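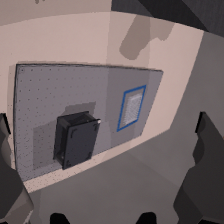 Pre-Run Inspection Checklist: Dultberg Panel Task
Pinddale Student Robotics, Team Botivstead
Checked by: Nilmini Pramanik
Date: 2021-08-03
Result: Passed with comments. Two items open.

Fill in every line. Mark OK, FIX or N/A. If you mark FIX, write a comment and put your initials next to it. Do Part A in the simulator before anyone turns on the arm in the lab. Part B is for the real arm.

Part A. Simulator

A1. Correct world file loaded
OK. Using the panel world from last week. The old one is still in the shared folder under nearly the same name. Please move it to the archive.

A2. Wrist view is live and both fingers show
OK. One on the left, one on the right, both with black tips.

A3. Blue outline in view and clear of the fingers
OK. The outline is to the right of the black box and the right finger does not cover it.

A4. Black box attached to the panel in the model
OK. It sticks out from the panel, so any path that comes in from the left has to go around it. Check that the box is in the collision list as well as in the drawing. It was in both today.

A5. Panel surface looks right
FIX. The left part has a speckled texture and the right part is plain, with a faint seam between them. Does the rule book say anything about the surface? If not, make it all one gray. The target finder picks up the dots as edges when the threshold is low. NP

A6. Shadows on
OK. The gripper shadow falls on the wall above the panel. Leave shadows on for test runs even though they slow things down. The lab has overhead lights and we will get the same problem there.

A7. Approach speed limit set
OK. Limit is 200 mm per second for the move in. It was blank in the settings when I opened them, so somebody cleared it. Please put it back if you change it.

A8. Stop distance from panel
OK. Set to 14 mm. This is measured from the finger tips. Two people on the team were measuring from the palm, so read the setting note before you edit it.

A9. Ledge under the panel included as an obstacle
OK. Added after the first review. The ledge slopes across the wrist view because of the angle, but it is level in the model.

A10. Stop command tested during a move
OK. Tested from the keyboard and from the button on the control page.

A11. Log file saves
OK. The log stops at 3,000 lines and then writes over the start. Save a copy after each run if you need the whole thing.

Part B. Arm in the lab

B1. Floor tape in place and walkway clear
OK. One backpack moved.

B2. Base bolts tight
OK. Checked by hand and with the wrench.

B3. Emergency stop pressed, arm loses power, reset works
OK. Do this with the arm in the rest position only.

B4. Cables
FIX. The gripper cable rubs at the elbow when the arm folds back. The cover has a worn spot but no wire is showing. Wrap it and add a second tie. No folded-back moves until this is done. NP

B5. Finger screws
OK. The left one took a quarter turn.

B6. Safety glasses on everyone inside the room
OK.

B7. Long hair tied, no lanyards, sleeves above the wrist
OK. One lanyard taken off.

B8. One person at the stop button who is not running the code
OK. Write the name on the board before each run. If that person leaves, the run stops.

B9. First pass at low speed
N/A. Not run today. We wait for B4.

Open items

A5, panel texture. Thambiah group, before the next simulator session.
B4, gripper cable. Lab group. I will look at it again myself before the arm is turned on.

General comments

Part A took longer than it should have. Most of that was finding the right file and setting the speed limit again. Whoever closes the simulator at the end of a session should save the settings under the team name and leave the default file alone.

New members can do Part A on their own after sitting in on one full check. Part B always needs a coach in the room.

This checklist has 7 fewer lines than the one we used in November. The lines for the mobile base were taken out. If we go back to using the base, use the old form for that part.

Keep the signed copy in the binder by the lab door.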